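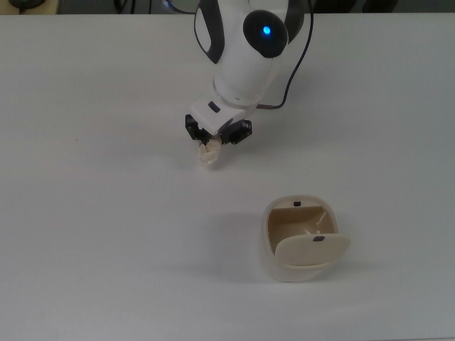
Review: Erkura, season one (all 5 episodes, no big spoilers)

I went into Erkura knowing next to nothing. My sister had been bugging me about it since May, and I kept putting it off in favor of old sitcoms I've already seen a dozen times. Then I got a cold, ran out of sitcoms, and watched the whole thing in two sittings with a box of tissues on my lap. So yes, I liked it!

The setup is pretty simple. Lefteris Rallis plays Sarantis, a ferry captain who comes home to the island of Erkura after years away and finds that his younger brother has sold the family boat. The brother is played by Kosmas Kokkinos, and if you only know him from the comedies (I did), get ready for a surprise. He's quiet here. He does this thing where he starts a sentence, looks at the floor, and lets the other person finish it for him, and by episode three I wanted to climb into the TV and shake him.

Episode one

Slow. I have to warn you about this, as my husband gave up after half an hour and went to bed. There's a lot of walking up and down the harbor, and a long phone call where we only get one side. Stick with it. The dinner at the end is worth the wait, and pretty much everything said at that table comes back later.

The middle three

This is where it gets good. The missing money plot kicks in, the aunt arrives from the mainland with way too much luggage, and there's a storm episode that takes place almost entirely inside a ticket office. I loved the ticket office. Rallis and Kokkinos are stuck in there together, and they argue about a radio, and of course the radio is their dad and the boat and everything else. I watched that one twice.

My one complaint about this stretch is the schoolteacher. She gets a great entrance and a couple of funny lines, then she mostly stands in doorways looking worried. I kept waiting for her to get her own story. Maybe next season, if there is one.

The finale

No spoilers, but I was a little let down. It runs long, and there's a courtroom bit that feels like it wandered in from another show. The last ten minutes are lovely, though, and I cried (could've been the cold).

The music

It's by a duo called Cladirow, and I've had it on in the car ever since. Mostly accordion and some kind of low hum. My kids hate it.

Subtitles or dubbed?

Subtitles, please! I tried the dubbed version for a few minutes and Sarantis sounded like he was selling me a mattress. The subtitles do go by fast in the family fights, so you may need to hit pause now and then.

Where I watched it

It's on Fultusness, which I signed up for just to see this. The app is okay. It kept forgetting which episode I was on, and the search is terrible (type the full title or you get cooking shows). The free trial was long enough to finish the season, so you could do what I did and cancel after.

My score: four stars out of five. I'd have gone higher without the courtroom. If you've seen it, tell me in the comments what you think was in the envelope, because my sister and I do not agree.

Posted 11/26/20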